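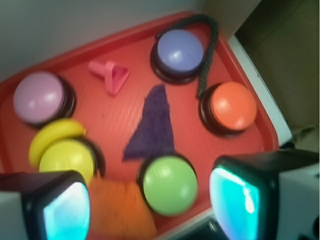

4.3 The November fault, or how we learned to distrust our own contact signal

I should say up front that this was the most embarrassing fault of the whole project, and also the one I enjoyed working on the most. The task was button pressing in clutter: the arm gets a color, finds the matching button on the tray, closes its fingers partway and pushes down on the dome until it thinks the button has been pressed. We had run it on bare trays for weeks and were feeling pretty good about ourselves. Then Esi Yakubu started laying out the messy trays, and the green button went wrong almost right away. In the wrist view it sits between the two open fingers with the point-topped purple cloth just behind it and the orange cloth off to one side, and from there you'd swear the way down was clear. The arm went down, reported a press, backed off, and went down again. And again. It pressed 11 times before Mawuli Eshun hit the stop, and by then the wrist joint had tripped its own temperature warning.

My first guess was the color detector, and I was wrong (I spent two days being wrong, if you want the full story). Every one of those presses had the right label and a decent position. What we had missed was in the retry logic. The planner, which we call Plemevgate for reasons lost to history, treats a press as finished when it sees two things: a force spike at the wrist and a click from the microphone. With no click it tries again. We had put a limit on retries, of course! But the counter lived in the same block of state that gets cleared whenever the arm returns to its hover pose, and the arm returns to its hover pose between retries. So the limit of 10 was in the code, it was tested, and it could never be reached.

That left the missing click. Kofi Gbeho went back through the logs and found that the force spike was arriving early, a good bit above the height where the dome should be. The finger was landing on folded fabric, the fabric bunched up and pushed back, and the wrist sensor called that contact. Terry cloth is sneaky this way. It gives a slow, springy rise that looks a lot like a soft button once you run it through our filter, and our filter was tuned on the bare trays.

The wrist camera couldn't have helped much. At hover height the fingers take up the near corners of the picture, everything is a bit soft, and a fold lying low over one side of a button is easy to lose. The fixed camera had a much better view of it. Figure 1 is from the fixed camera with the same set of objects, and in it the orange towel covers part of the pale green button while the purple cloth is heaped up behind. We were recording that camera the whole time and feeding it to nothing except the archive. Colette Rolland had asked for it to be part of the contact check back in the planning notes, and I had marked her request as low priority, so that one is on me.

Figure 1. Cluttered tray beside the sink, fixed camera. Five buttons, a braided rope, a toy bolt, a toy banana and two cloths.
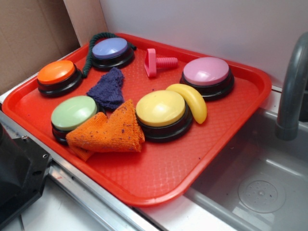 4.4 What we changed

We moved the retry counter out of the cleared state and into the supervisor, where only a person can reset it. We also added a height check, so a force spike well above the expected dome height now counts as an obstruction and the arm stops to ask for help. Bheki Le Roux then replayed 1000 stored approaches through the new check. It flagged the November run on the first press, which was a relief, and it also flagged a handful of perfectly fine presses on the yellow button where the height estimate was off. We haven't fixed those yet. For now the arm asks for help a little too often, and I can live with that.

The fixed camera is now part of the check too, though only as a veto: it can block a press but can't approve one.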